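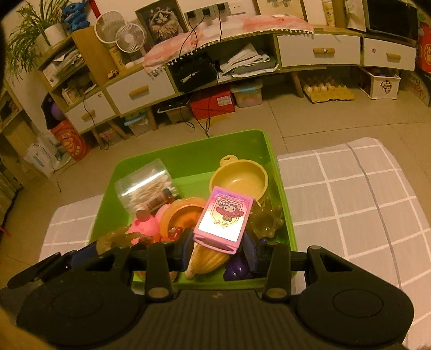
Hayley Ackroyd would like it known that the Corngate Fault is not dead, and that she never liked the word in the first place. Dormant suits her better. So does sleepy, which is how she put it to a full room at the Clanley town library, where the first results of a new trench across the fault were read out to people whose houses sit on top of it.

The trench, dug in March in a hayfield east of Clanley, cut through layers of old stream gravel that ought to lie flat. They don't. Near the north end the beds step down by the height of a kitchen chair, and charcoal taken from just above the step gave an age of 808 years. The last big quake came before that. How long before is the sort of thing geologists can argue over through several lunches.

Older maps had the fault giving up at the river. Abelardo Alarcón, who led the digging, now wants it drawn as far as Tramau, a change that will please no one who has lately bought in Tramau.
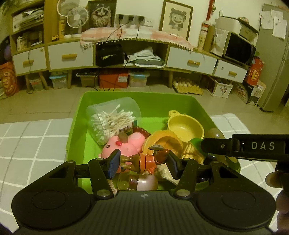
What the sensors heard

A line of 50 seismometers ran alongside the trench work and picked up 491 small quakes, nearly all too weak to rattle a spoon. Most were shallow and bunched under Painemal, where residents had blamed the quarry for years and written it some very stiff letters. The quarry – which does in fact blast – accounted for none of the 491, as its blasts had been sorted out and set aside beforehand.

Nélida Jara, who handled the records, said the cluster doesn't point to a larger quake on the way. It doesn't rule one out either, she added, and the room went a little quiet.

A second trench is planned closer to the river, if the landowner's cows can be persuaded to move.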